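Minutes of the equipment review meeting
Palacios building, first floor meeting room
September 29, 2024

Present: Covadonga Alcaraz (chair), Telmo Cordero, Adoración Arroyo, Valeriano Ibarra (minutes)
By telephone, items 3 to 6: Baltasar Echevarría of Narnemico
Apologies: none

1. Minutes of the last meeting

Agreed as a correct record, with one change. Under item 5 the trial period for the kit should read 30 working days and not 30 days. Valeriano to amend the stored copy.

2. Matters arising

The second key to the equipment cupboard has been cut and is with Adoración.

The old Dradura arm has been collected. The refund for the unused part of the service contract has not come through. Telmo has written twice and will telephone.

The wall sockets behind the long bench have been tested and passed. The one nearest the door is still out of use.

3. Ustau two-arm kit: report on the trial

Telmo reported. The kit on loan from Narnemico is two arms with grippers, a controller, the cables and one year of software support. It has been on trial in the kitchen set-up, and the question for the meeting is whether to buy it, extend the loan or send it back.

Setting up took longer than the supplier's guide suggests. Fixing the bases went well and the arms lined up at the first attempt. Most of the delay was in the software, where the licence file supplied was for an earlier version. Narnemico sent a new one the next morning.

The tasks tried so far are those on the list agreed in the spring: plates in and out of the rack, mugs on and off the stand, small packets into and out of a drawer, and moving the corn to and from the basket. Telmo has logged 645 attempts. The log is on the shared drive and he asked members to read the comments column as well as the totals, as several attempts marked as failed were stopped by the operator for other reasons.

Plates were discussed at most length. Telmo passed round two pictures of the left arm at the plate rack and these are kept with the minutes.

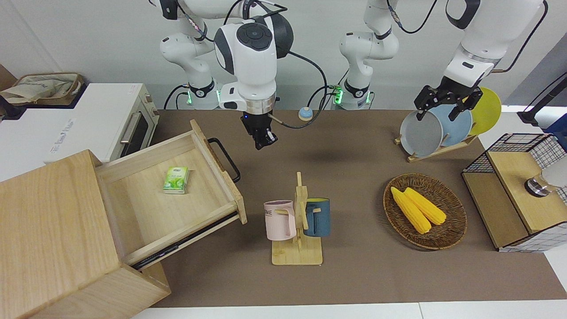
Left gripper over the plates in the first picture, and closed on the rim of the grey plate in the second.

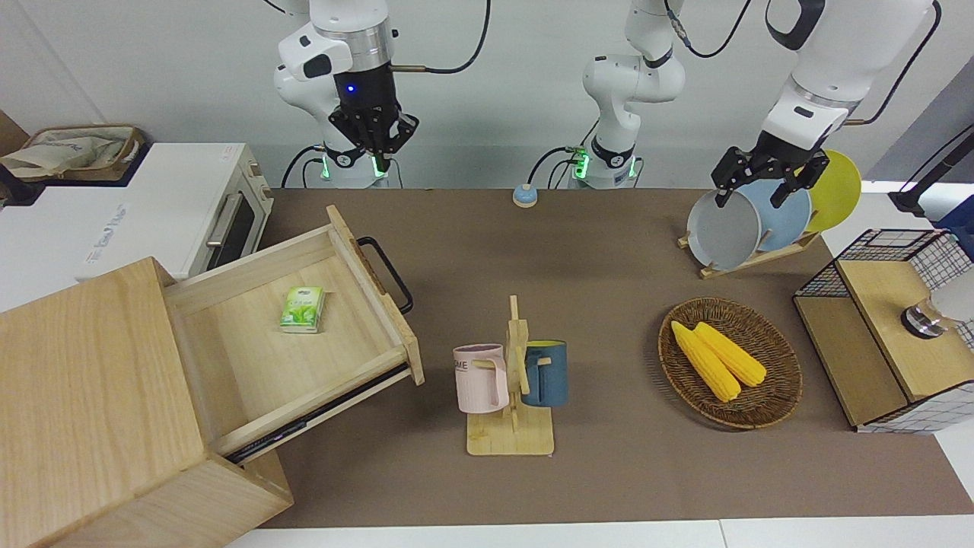

4. Discussion of the report

Adoración asked whether the grippers mark the plates. Telmo said he had found no marks on the rims. He has been using the softer grip setting throughout, and would want to test the standard setting before saying more. Adoración asked for that to be done on old plates.

Covadonga asked how the arms manage when plates stand close together. Telmo said the plate at the front is the simplest. The middle one needs a narrower opening of the fingers and a slower approach, and he has not settled on a speed he is happy with.

Valeriano asked about the cables. There is a good deal of slack and it hangs in loops by the arms. Baltasar said that Narnemico sells a set of clips and sleeves for this, which is not part of the kit as quoted. Covadonga said she would expect it to be included at the price. Baltasar will ask.

The drawer was mentioned briefly. It has been left open for the packet task up to now. Opening and closing it by the handle is on the list for the next round.

Adoración raised noise. The people in the next office have not complained but she can hear the controller fan from the corridor. Baltasar said the fan has a quiet setting and he will send instructions.

There was some talk about whether the mugs should be changed for heavier ones. It was left to Telmo.

5. Costs and support

Baltasar went through the quotation. The kit is 3,000 euros less the loan fee already paid. Support after the first year is 79 euros a month, and can be stopped at a month's notice. Replacement gripper fingers are charged separately and he did not have the price to hand.

Covadonga asked what support covers. Baltasar said telephone and email help on working days, software updates, and one visit a year. Parts and a second visit are extra. Telmo said that the telephone help had been good during the trial, though the person who answers is not always the person who knows the arms.

Adoración asked what happens if a base has to come off the bench and be moved to another room. Baltasar said the customer may do this and the warranty is not affected, provided the fixing plate supplied is used again. The chair asked for this in writing.

Valeriano noted that the quotation runs out before the next budget round. Baltasar agreed to hold the price until the end of January.

Baltasar was thanked for his time.

6. Decision

Agreed to extend the loan for a second period on the same terms and to decide on purchase when it ends. Telmo would have been content to buy now and asked for this to be recorded. Adoración preferred to wait for the grip tests.

7. Actions

Telmo: repeat the plate task at the standard grip setting with old plates, and begin the drawer handle task.
Telmo: telephone Dradura about the refund.
Adoración: find old plates for the test, and try the quiet fan setting when the instructions arrive.
Baltasar (Narnemico): price of gripper fingers, answer on the cable clips, fan instructions, and a letter on moving the bases.
Valeriano: amend the last minutes, and write to Narnemico to confirm the extended loan and the held price.

8. Any other business

The meeting room projector still shows a green tint. Valeriano will try another lead.

Covadonga will be away for the next meeting and Adoración will take the chair. Date to be sent round by email.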